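Notebook, chore bench, February
Entry: chopstick sorting, kitchen site
Written up by Ailbhe Ó Dubhghaill, for the Tully folder

Start 9:40. Continuing the question from last month: is putting chopsticks back in the holder a solved chore, a nearly solved one, or still a demo? My position going in was "nearly". I am moving it back half a notch.

Demonstrations are done by hand with the grippers, on the patterned tablecloth. I asked for a plain cloth and lost the argument. Vostness want clutter in the training set, and a busy print under thin sticks is about as much clutter as a segmentation model can take. Pale wood on the pale bands gives weak edges. The dark sticks show up better but are slimmer at the tip, so the depth estimate drops out sooner.

Task as defined: pick a stick off the cloth, bring it upright, lower it into the pink holder, release. Order is free. Mixed wooden and black sticks. 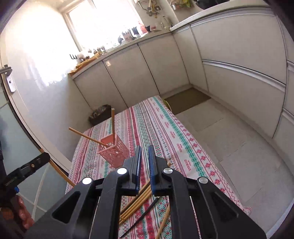

Grasp point matters more than I expected. Taken near the middle, a long stick swings when the wrist turns, and the tip ends up well away from where the planner thinks it is. Taken at the thick end, it stays put, but the reach gets longer and the jaws have to come in high over the holder. For people this is no decision at all. We slide the stick through the fingers until it feels right. A parallel jaw can't do that without putting the stick down and starting over.

Parallel sticks in a bundle are the second problem. The Grakel policy closes on two as often as one when they touch. It has no idea it is holding two, because the jaw width difference is close to the noise on the encoder. Two sticks into the holder is still a tidy table, so I have stopped scoring it as a failure. Urka disagree and score it as one. Both numbers go in the table until someone decides.

Set size now: 579 usable demonstrations against a target of 700. Rejects are mostly tracking loss near the window, where the exposure blows out and the pose jumps. Moving the table would fix it. So would a blind.

Things to check before the next block:

1. Pad wear. Run a fingernail along the ribs on both sides. If one side feels smoother, swap both.

2. Clock offset between the two grippers. Log it at start and end, in the same file as the demonstrations this time.

3. Tip-first or butt-first. Write down which end goes in the holder and keep to it for the whole block. Earlier blocks are mixed, and the policy has learned to dither over the opening.

4. Dark sticks with the band. Grip at the band or close to it, shaft down and vertical before any travel toward the holder.
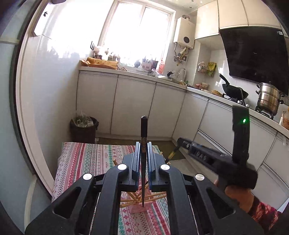
Where this leaves the chore

A child does this task while talking. The policy does it slowly, with an upright table and decent light, and stalls when a stick leans across the others in the holder. Inserting into an empty holder is fine. Inserting into a crowded one is a contact problem, and we are still treating it as a position problem.

I would not put it in anyone's kitchen yet. As a shop-floor task – rods of one length, a fixed rack, no tablecloth – I think Vostness could have it running on what we already know.

Open: ask Urka for their scoring script. Rerun the touching-pair cases with the encoder filter off. Find out who has the spare pads.

Stopped 12:15.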